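Shrinkage and Color Loss in Cotton Upholstery Covers After Repeated Home Laundering

Bradley Catterall and Nabila Rondonuwu
Textile Care Project, Final Report
December 27, 2019

1. Background

Removable cushion covers are sold with care labels that usually allow a warm wash and a low tumble dry. Owners often report that the covers no longer fit after a few washes. The zipper side goes wavy, the corners pull in, and the cover has to be forced back over the foam. Our project looked at how much of this comes from the wash and how much from the dryer, and whether the order of the two steps can be changed to limit it.

We also recorded color loss, which was not in the original proposal. It was added in October after the first trial washes turned the rinse water visibly blue.

2. Materials

Two fabrics were used. The first, sold as Irside, is a plain weave cotton in navy. The second, sold as Afolabi, is a cotton twill in rust. Both were bought off the roll from the same store and neither was labeled as preshrunk. A length of each was kept back unwashed and stored flat in a dark cabinet as the reference.

Pieces were cut square with the grain and the raw edges were overlocked before the first wash. Without this step the plain weave frayed enough to make the edge hard to find. Marks were sewn in white polyester thread, well inside each edge, and all length measurements were taken between marks and never from edge to edge.

The detergent was Nekus liquid without brightener, dosed by weight. No softener was used. The machine was a front loader of the ordinary household type, and the dryer was a vented Druteck with a moisture sensor that we switched off so that every load ran for the same time.

3. Method

Each piece went through 10 wash cycles. Pieces were divided into a line-dried group and a tumble-dried group. Ballast cloths made up the rest of each load so that the load weight stayed the same. After drying, pieces were left flat overnight before being measured.

Measuring was harder than planned. A damp or freshly dried cotton piece can be stretched by hand far enough to hide the effect being measured. In the early trials the two of us got different lengths from the same piece, depending on how firmly it had been smoothed out. We settled on a fixed routine: lay the piece down, lift and drop each corner once, do not smooth, place the steel rule along the marks, read. Disagreement between readers fell to within 2 mm after that and we did not try to improve it further.

Color was judged against the gray scale under a daylight lamp. Each of us scored separately and the scores were compared afterward. Where they differed by half a step the lower score was kept.

4. Results

Most of the shrinkage took place in the first three cycles. In the line-dried group the change in the warp direction was small after that, and by the end of the series it could not be separated from reading error. The tumble-dried group kept shrinking slowly through the full series. Warp shrinkage was larger than weft shrinkage in both fabrics, and the difference was greater in the twill.

The plain weave lost more color than the twill. The loss was heaviest along folds and at the overlocked edges, where the fabric rubs against the drum and against itself.

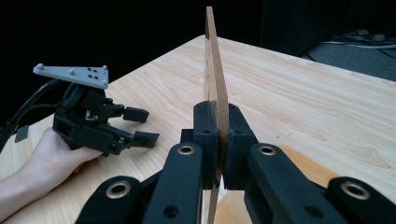
Drying method had less influence on color than we expected. Tumble-dried pieces scored half a step lower at the end, but they also carried more surface lint, and lint makes a dark cloth look paler. Brushing the lint off recovered part of the difference. We did not brush the pieces during the main series, so the scores in the appendix are for unbrushed cloth.

One line-dried twill piece was removed from the results. It had been caught in the door seal during cycle six and came out with a stretched corner.

5. Discussion

For someone sewing covers at home, the practical point is to wash and dry the cloth before cutting, and to do it more than once. A single prewash removed a good part of the warp shrinkage but left enough to matter on a long seat cushion. Three prewashes followed by line drying gave a cloth that could be cut to size.

For covers already made, line drying is the safer choice. Putting the cover back on the foam while slightly damp is often recommended. We did not test this - the foam would have needed its own drying trial.

6. Limits

Only one machine and one detergent were used. Water hardness was not measured. Both fabrics were dark, and pale fabrics would need a different way of scoring color. Zippers and piping were left out entirely, although a zipper tape that does not shrink along with the cloth is the likely cause of the wavy seam described in section 1. A follow-up should start there, with finished covers in place of flat pieces.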